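Ticket 253 – Bicycle parking, front side of the curved building
Opened: 2020-07-23
Opened by: Jalen Crenshaw
Area: Outdoor / paved area
Priority: Normal
Status: Waiting for supplier

Problem as reported

The bicycle counter at the parking row gives wrong numbers. It is the small ground sensor from Pumlow that was put under the paving at the entrance to the row. The display in the office said 2,000 passages for one day. We have 28 registered bicycle users in the building, so this cannot be correct.

I also received a complaint from the Ramalho office on the second floor. They get the automatic message "parking row full" many times in the day, and when they go down there is plenty of space. Two people have stopped coming by bicycle for this reason. I would like to solve this before they get used to the car.

What I checked first

1. Restarted the display unit. The number came back the same, 2,000. I waited one hour and it did not move. I think now that 2,000 is the highest number it can show, but I could not find this in the manual.

2. Set the counter to zero by hand. It started to count again directly, with no bicycle passing. I stood next to it for ten minutes and it added a passage every few seconds.

3. Checked the cable in the box on the wall. The cable is dry and the screws are tight. One of the labels has fallen off, so I wrote a new one with marker.

4. Asked the gardeners if they did any digging along the trees. They said no, only cutting of the shrubs, and that was in December.

Reply from Namura service desk

Thank you for the clear report. Please check if there is metal lying on or near the sensor. A chain lock that is left on the ground can do this. Please also check if the bicycles are parked too close to the entrance of the row. The sensor needs one meter free on each side. If a front wheel stands above the sensor, it can count again and again, also with wind.

Can you tell us how the bicycles usually stand, and what is the distance to the building and the trees?

My answer

I walked the full row. There was one old chain lock on the ground, without a key. I removed it and put it in the lost items box at the reception. After this the counter became slower but it did not stop, so the lock was maybe one part of the problem and not all of it.

About the parking: people put the bicycles in one line along the left side of the paved area, if you look toward the building. Most of them like to stand near the trees for the shade. There are no painted marks, so each person decides the place. The trees and shrubs are between the row and the windows of the lower level, and for this reason we cannot see the bicycles from the ground floor. I have to go out each time I want to compare with the display.
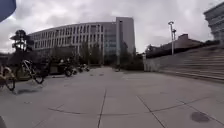 The distance from the row to the wall box I measured with the long tape, and it is inside the limit from the manual. To the nearest tree it is less than I expected. I do not know if roots can push on the sensor plate. Please advise.

Second test

I asked everyone by email to keep the first two meters free until lunch. Almost everyone did. With the entrance free, the counter stayed on zero for forty minutes. Then I pushed my own bicycle in and out three times. It counted six, and this is correct, in and out are counted separately.

After lunch somebody parked in the first meter again and the false counting came back. I moved nothing, I only wrote down the time and the number.

Reply from Namura service desk

Your test is very useful. The sensor seems to work, but it is set too sensitive for this place. We will ask Pumlow for the new settings file. Until then, please keep the entrance free. We do not think the roots are a problem, but the technician can lift one paving stone and look.

Actions open

Settings file from Pumlow – Namura
Painted line for the free zone – Alwood, price requested
Switch off the "parking row full" message – done by me, I informed Ramalho
Look under the paving stone – technician, date not known yet

I keep the ticket open. Please do not close it automatically after the settings file is sent, I want to repeat the test with my bicycle first.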